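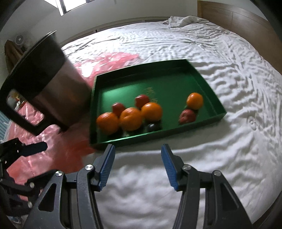
Wiesława Wysocka wrote in to ask why we bother with fruit on a bed when most people who want a robot at home would like it to wash up. She also wondered whether teaching by hand was cheating, as a person is doing all the clever parts.

Both are reasonable things to ask, and I'll try to answer them as this page goes along.

Teaching by hand: gallery

Fodelell is a small project on household handling. We record people doing ordinary jobs with hand-held grippers, and the recordings are used to train a controller called Tereck. The person holds a gripper in each hand, squeezes to close the jaws, and does the job as they would at home. A camera on each gripper sees more or less what the robot's own wrist camera will see later. No arm needs to be in the room while the teaching is done.

The alternative is remote control, where the operator stands at a desk and the arm copies what their hands do. We did that first and still do for some tasks. Dariusz Tomaszewski ran most of it, and his view is that remote control gives cleaner recordings but takes far longer to collect. A session that gave us four usable runs by remote control would give a good many more with the hand-held tools. You also feel the weight of things through the handle, and people are gentler as a result.

As for fruit, it is cheap, it comes in different sizes, it rolls, and it bruises if you press too hard. A bed is a difficult surface. Sheets shift and crease, the ground under an object gives way when the jaws press down, and a tray may not sit level. A controller trained only on a hard table tends to do badly on anything soft, and homes are full of soft things.

Washing up is on the list, Wiesława, but further down.

On the second question, the person does do the clever parts. What we hope to get is a machine that can repeat them when the objects have been moved. For that reason the layout is changed between runs, and nobody taking part is told the best way to pick something up. Urszula Tomaszewski goes in from the side. Eugeniusz Sikora comes down from above and turns his wrist at the last moment. Both kinds of run are kept, and the training copes with the mixture better than we expected. 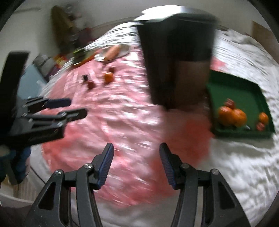

There are rules, though not many. Keep the jaws in view of the camera. Open them fully before reaching for the next item. Don't use your fingers, even when something rolls away from you. If you drop an item, pick it up again with the gripper and carry on, as a recovered mistake is worth having. If the two grippers knock together hard, stop and start the run again.

Speed matters too. New people move fast between items and slow right down for the grasp, and the fast parts come out blurred. We ask for an even pace. Genowefa Nowicki hums while she works and says it keeps her steady. The sound isn't recorded.

So far we have over 2000 runs by hand and 200 by remote control. In January we went back through the earlier set and took out 133, mostly where tracking had been lost or a sleeve had covered the camera. The checking was done by eye and it was slow work. Lis, the sorting program we use now, finds the sleeves without help but still misses some of the tracking faults.
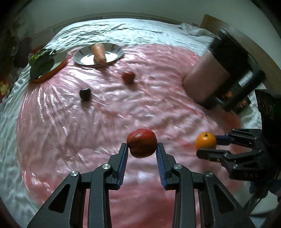 A red apple between the blue pads, with a small orange tangerine in front of the second gripper.

Round fruit is where the pads get tested. The ridges give a fair grip at low pressure, and an apple can be held with a light squeeze if the pads meet it level with its middle. Too high and it slips out downwards. Too low and it pops up. Most people find the right height within a few tries without being told. The controller needed many more, and it is still poor with plums.

The pads are a Trolico pattern in blue, swapped when the ridges wear down. We tried a smoother type and went back.

The next set will be cups and bowls, first by hand and then a smaller batch by remote control for comparison. Dariusz is setting up the desk for that now.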